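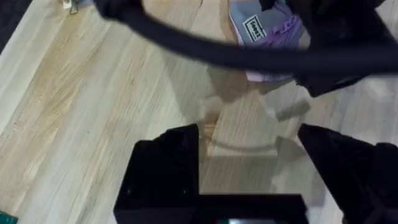 A black gripper open over a pale wooden surface, with a crumpled piece of lavender cloth further off.

Can a robot do the chores yet?

A chore is a small job that has to be done again and again. Folding clothes is a chore. So is laying a table, emptying a bin or putting tins on a shop shelf. Machines already do parts of some chores. A washing machine washes clothes, but a person still has to put them in, take them out, sort them and put them away. This page explains why the parts that are left are the hard ones.

What a gripper does

A gripper is the part of a robot that takes hold of things. Many grippers have two fingers. The fingers move together to hold and move apart to let go. They do not bend in the middle as yours do, and there is no palm to help.

Try it yourself. Hold your thumb and first finger out straight and tuck the others away. Keep your elbow on the table. Now pick up a sock, turn it round and lay it flat. Most people can do it, but slowly, and the sock is usually twisted at the end.

Why cloth is difficult

A wooden block is the same shape every time you look at it. If a robot knows where one corner is and which way the block is turned, it can work out where the other corners must be. Engineers call an object like this rigid, meaning that it keeps its shape.

Cloth is not rigid. Drop a T-shirt on the floor ten times and it will land in ten different heaps. The sleeve may be on top, underneath or inside out. The robot has to find an edge before it can do anything useful, and the edge may be hidden in a fold. When the gripper pulls one part of the cloth, the other parts move as well, so the robot must look again after each move.

Cloth is also thin. To pick up one layer from a table, the fingers must come down very close to the surface. If they stop too high, they close on air. If they go too low, they push into the table. If they pinch too much, they take hold of two layers and the fold goes wrong.

Seeing the job

Robots use cameras to find things. A camera can be fixed above the table or carried on the robot's wrist, near the gripper. A wrist camera gets a close view of the object just before the fingers close. It also sees the fingers themselves, and sometimes the shadow of the arm.

Shadows matter. A grey patch on a table might be a shadow, a stain or a grey cloth. You can tell these apart without much thought. A computer has to be taught, usually with a large number of pictures. Wires are another problem. A wire lying across a cloth hides part of it, and a gripper can catch on it.

How a robot is taught

There are two common ways. In the first, a person writes a list of exact steps. Move down. Close the fingers. Move up. Turn. This works well in a factory where each part arrives in the same place. It works badly in a bedroom.

In the second way, a person moves the robot through the job while a computer records it. One recording is called a demonstration. After many demonstrations, the computer looks for a pattern that links what the camera saw to how the arm moved. It then tries to do the same thing without the person.

A test in November

Veronika Magyar and Jomar Lacson work at Femard, a workshop that builds small robot arms. Last November they taught an arm called Rosa to fold a face cloth in half. They recorded 230 demonstrations. Each one began with the cloth in a different place.

They then let Rosa try alone 456 times. A try passed if the cloth ended up folded once, with the corners no more than a finger's width apart. Rosa passed 163 times. That is a little more than one try in three.

The tries that began with a flat cloth went best. The tries that began with a heap went worst. The most common fault was taking hold of two layers at once. The next was letting go too early. On a few tries the arm folded the cloth correctly and then, moving away, dragged it open again.

Magyar timed the tries as well. A pass took nearly a minute. A person can fold a face cloth in a few seconds.

What about shops?

Shops have some chores that suit machines better. Boxes are rigid, and they come in known sizes. At the Macaraeg warehouse, Leopoldo Nava looks after an arm that lifts boxes from a belt on to a trolley. It moved 2,156 boxes in its first week. It is fast because the belt brings every box to the same spot.

The same arm cannot fill a shelf. Shelves have backs, sides and price strips for the gripper to knock against. Items already on the shelf may have been moved by customers. There are also people walking past, so any machine in the aisle must move slowly and stop when somebody comes close. The shelves are still filled by hand.

So, can they do it?

Some chores, yes, if the job is kept simple. A robot vacuum cleaner can clean a flat floor. It cannot pick up the sock that is lying on the floor first. A robot arm can fold a cloth some of the time. It cannot yet be left alone with a full basket of washing and be trusted to finish it.

A home is harder than a factory in several ways. The rooms are all different, the light changes through the day, and things are left in odd places. A chore is also made of many smaller jobs. If a robot does each small job correctly nine times out of ten, and the chore has ten small jobs in a row, it will finish the whole chore without a mistake only about one time in three.

Words to know

Gripper: the part of a robot that holds things.
Rigid: keeps its shape when it is moved.
Demonstration: one recording of a person guiding a robot through a job.
Wrist camera: a camera fixed close to the gripper.

Written by Serena Zuccaro for the Giltar children's science pages. Checked by Ryan Furnival. Last changed 13 July 2019.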